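Small slotted baskets from Fluluteo, set of three

I bought these in December to deal with crayons. We go through a lot of them, and the paper boxes they come in don't survive long once a child has opened and closed them a few times. I had been using one large tub for everything, and the tub was the problem. Whatever color you want is at the bottom.

The baskets are sold in a mixed set, two black and one bright orange. I would have preferred three different colors, but Fluluteo doesn't offer that in the small size. They are rectangular and have straight rows of openings in the sides. They weigh very little, 2 ounces each by my kitchen scale.

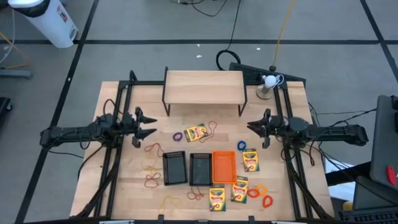
The set of three in a row, with four Crayola boxes.

A crayon box is a good thing to judge the size by. If you plan to keep crayons in their boxes, measure yours first and compare with the listing. I take mine out of the boxes and put them in loose, which uses the space better. I sort them in a simple way: school crayons in one basket, broken ones in another, and the orange one for reds and pinks, which my daughter decided and I have left alone.

I also tried the Andrade bins before these. Those have solid sides and a lid. They are sturdier, but you can't tell what is in them without opening them, and the lids went missing within a month. The Andrade bins also cost more – I paid 12 dollars for a single one.

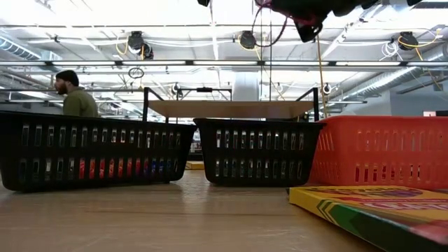 Mirngate, 2019-07-22

An update after using them for a good while. The slots are the part I like best. They run in two rows along the side, narrow and upright with rounded ends, and you can see color through them from where you sit. With the baskets side by side on the table I can usually tell which one to reach for.

The slots have a drawback too. Thin things work their way through. A full-size crayon stays put if it is lying flat, but short broken pieces poke out and sometimes drop. A piece of card cut to fit the bottom helps. Crayon crumbs also collect in the corners. I rinse the baskets in the sink and let them drain on a towel, and the color has held up fine.

They don't lock together and they slide when pushed. On a smooth tabletop a small child can send all three across with one arm. I put felt dots under mine, which slowed them down some.

One of the black ones has a slight bow in the long side. It came that way. I wrote to the seller and was offered a partial refund, and I took it.

I would buy them again for crayons, markers and glue sticks. For beads or anything small, get something with solid sides.

Four stars.

Lanying Feng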